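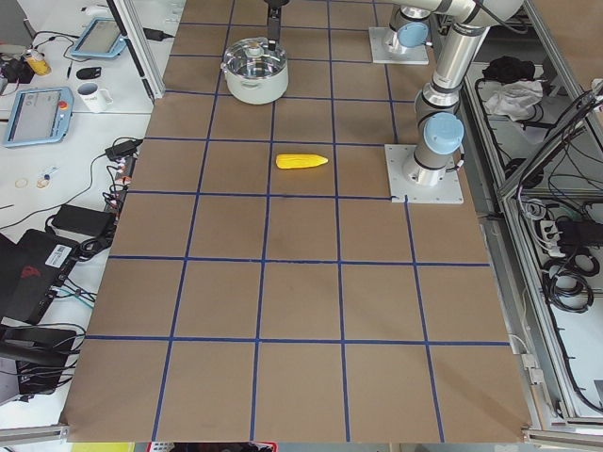 Photo: Ju-won Kwak

Home | Features | Food | Travel | Archive

The Soup That Waits for You

29th March
By Ju-won Kwak

When I moved to Urnen I did not know how to cook for one person. In my mother's house the pot was always big, and if a neighbor came, we added water. In my new kitchen I made the same amount, and I ate the same soup until I was angry at it.

My landlady, Mrs. Bălan, found this very funny. She grew up on a farm above the village and has eaten corn soup all her life. Her opinion is that a soup should be cooked on one day and eaten on the next, and that people who eat it the same evening are only hungry.

Her method is simple, and I write it down as she told me. Cut the kernels from the cobs and put them aside. Break the bare cobs in two and boil them with an onion and a bay leaf in 1000 milliliters of water, for one hour, with the lid a little open. Take out the cobs. Add the kernels and 200 grams of potato in small pieces, then salt, and cook until the potato is soft. The milk comes at the very end, when the fire is already off.

I asked her how much milk. She looked at me as if I had asked how much rain.

In June the first corn arrives at the shop on Trinance Street, and it is too young for this soup. She buys it anyway and eats it raw, standing at the sink. For the soup she prefers the late corn, which other customers leave because it is hard and a little dry. The cobs give more taste, she says, and the price is better.

I have made it many times now, still in a pot too large for me. Half goes down the stairs to Mrs. Bălan, who always returns the bowl washed and always says it needed one more night.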